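Forum des producteurs et des marchés de plein vent
Rubrique : Vie des marchés
Sujet : Marché de Wiseck, le nouveau plan des emplacements
Publié en février par panais_tardif

panais_tardif
Bonsoir à tous. Le plan de la saison est arrivé ce matin dans ma boîte, sans un mot d'accompagnement, et je me retrouve entre le rôtisseur et le mur de la poste. Trois ans que je suis côté fontaine. Mes clients me trouvent les yeux fermés, ce qui vaut mieux vu l'heure à laquelle certains viennent. Côté poste, le soleil arrive vers onze heures, c'est-à-dire au moment où on commence à remballer, et jusque-là les salades profitent de la fumée des poulets. Quelqu'un sait qui a dessiné ça ? Je précise que je n'ai rien contre les poulets.

mimi_des_courges
Moi aussi j'ai bougé, de deux mètres. Je perds l'angle et je gagne un lampadaire en plein milieu du stand. Je pensais y accrocher l'ardoise des prix, on m'a répondu que c'était du mobilier urbain. Bon.

gros_sel
Vous râlez tous les ans et tous les ans en mai c'est oublié. Le plan a changé à cause de l'accès pompiers, c'était dans le courrier de l'automne. Le camion doit passer entre la fontaine et la première rangée. Après, on peut discuter du goût de celui qui a tenu le crayon.

panais_tardif
Je l'ai lu, ce courrier. Il parlait de « quelques ajustements à la marge ». Je suis la marge, apparemment.
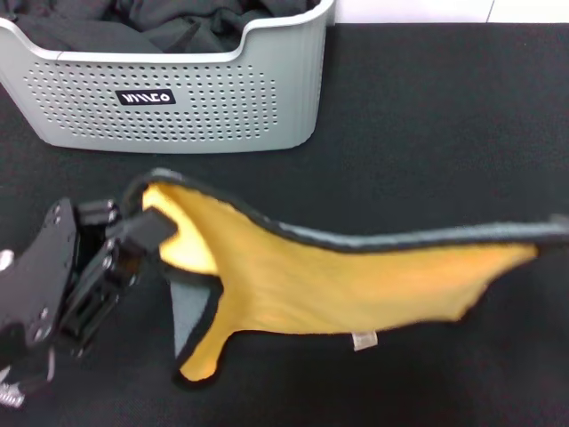

Cela dit, je veux bien bouger, mais qu'on m'explique pourquoi le droit de place monte en même temps. L'an dernier je payais 300 euros la saison pour six mètres, à l'ombre de rien du tout et avec la fontaine en prime. Cette année c'est 400, même métrage, vue sur la boîte aux lettres. J'ai demandé si le poulet était compris.

ravier_75cl
À Ellum c'est plus cher et on n'a même pas l'eau. Enfin si, on a un robinet, mais la clé est à la mairie et la mairie ouvre quand le marché ferme. Alors 400 avec une fontaine, même éloignée, je signe.

gros_sel
L'augmentation paie l'électricité. Avant, tout le monde tirait sur les deux mêmes prises et ça sautait dès que le crêpier lançait sa deuxième plaque. Les nouvelles bornes, il a bien fallu les poser.

mimi_des_courges
Gros sel, avec tout le respect que je te dois, je vends des courges. Une courge consomme très peu de courant.

gros_sel
Et ta balance ?

mimi_des_courges
À piles. Et révisée, vignette verte et tout. Je peux te la peser sur elle-même si tu veux.

abeille_de_ferrand
Je débarque dans la conversation, miel et pain d'épices, normalement à Ferrand. J'envisageais de demander une place à Wiseck pour la belle saison. Est-ce que je dois encore l'envisager ? Chez nous le règlement tient sur une page et personne ne s'en plaint, mais on est 6 les bons jours, alors la circulation des pompiers ne nous tracasse pas beaucoup.

ravier_75cl
Viens, il y a du monde et les gens achètent. Ils achètent en se plaignant, mais ils achètent. Dépose ta demande avant fin mars, après ils te mettent sur la liste des passagers et tu attends chaque matin avec ton camion plein de savoir si quelqu'un est malade. On finit par souhaiter des choses pas très jolies au fromager.

panais_tardif
Je confirme pour les passagers. J'ai fait ça ma première saison. On apprend la patience et le prix du gasoil. Pour le miel tu devrais passer sans trop de mal, il n'y en a plus depuis que l'ancien apiculteur est parti à Provard, où il paraît que les emplacements sont couverts. On en parle comme d'un pays lointain.

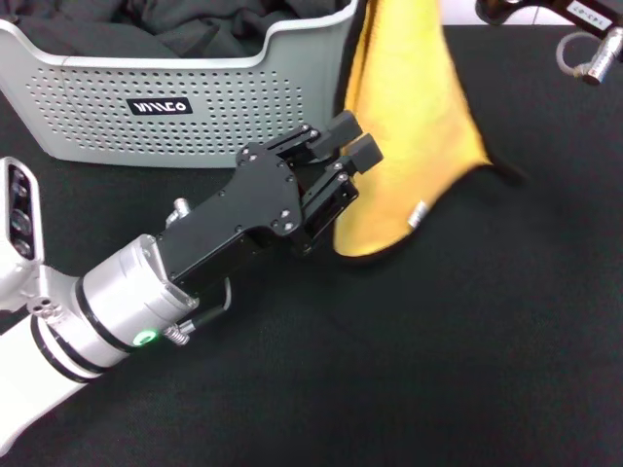
Je reviens à mon mur. J'ai eu la mairie au téléphone en fin d'après-midi. Dame très aimable, qui m'a dit que le plan était définitif, mais qu'on pouvait permuter à l'amiable entre exposants si les deux sont d'accord et que les métrages correspondent. Donc je pose la question : est-ce que quelqu'un, côté fontaine, aurait une passion cachée pour la volaille ?

crepes_et_cie
Moi je suis côté fontaine et j'ai cinq mètres. Je ne te cache pas qu'être collé au rôtisseur m'arrangerait, les gens qui font la queue pour le poulet prennent souvent une crêpe en attendant. Mais il me faut la borne électrique, et je ne vois pas où elle est sur le plan, il y a juste un petit rond qui peut être une borne, un arbre ou une tache de café.

gros_sel
C'est un arbre. La borne est le carré, à l'angle de la poste. Donc elle est chez Panais.

panais_tardif
J'ai une borne ? Je paie une borne et j'ai une borne ? Je retire la moitié de ce que j'ai dit. Crêpes, tes 5 mètres contre mes six, il va me manquer la place des bottes de radis, mais on peut s'arranger. Je rappelle demain à l'ouverture pour savoir si un mètre d'écart les empêche de dormir.

mimi_des_courges
Et mon lampadaire, quelqu'un le veut ? Vue dégagée, bon éclairage le soir.

ravier_75cl
Le marché finit à treize heures.

mimi_des_courges
Je n'ai pas dit que c'était une affaire.

gros_sel
Quand vous aurez fini vos échanges, envoyez les deux noms à la mairie par écrit. Par téléphone ça ne compte pas, il y a eu des histoires. Et relisez le point sur les véhicules, ils doivent être sortis de la place avant huit heures cette année.

crepes_et_cie
Ça marche. Panais, je t'écris en privé pour les radis.

Sujets récents
Balance refusée au contrôle, que faire ?
Barnum et vent : lests ou sangles ?
Ellum : toujours pas de clé pour le robinet
Vendre des plants en avril, trop tôt ?
Provard, emplacements couverts : liste d'attente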